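Ticket 1419: Open day demo, simulator view comes up tilted
Opened by: Gunnel Haugland
Assigned to: Mirjam Fankhauser
Status: Closed

Gunnel, 9:50
Setting up the Norkosham stand for the February open day. The table scene loads on the visitor screen, but the whole room leans to one side. Restarted the viewer twice, same result. Arm control responds normally from the operator desk.

Mirjam, 10:05
Please send a capture from the visitor screen with the arm over the tray.

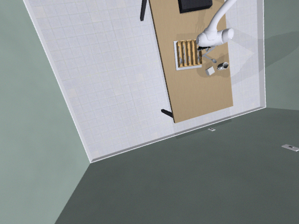
Visitor screen, Clasumero table scene, arm above the organizer tray.

Mirjam, 10:20
Thanks. Objects and arm load fine, so leave the scene file alone. The tilt is in the saved view. Open view settings, set roll to 0, and save under a new name. Set the idle timeout to 300 seconds while you are in there. It was 60, and the screen will reset while people are still asking questions.

Gunnel, 10:40
Done. Room is level now. Frame rate holds at 50. Ran the spoon pick once from the desk and once from the visitor panel, no errors.

Mirjam, 10:45
Closing. Old view kept as a backup on the Didel machine.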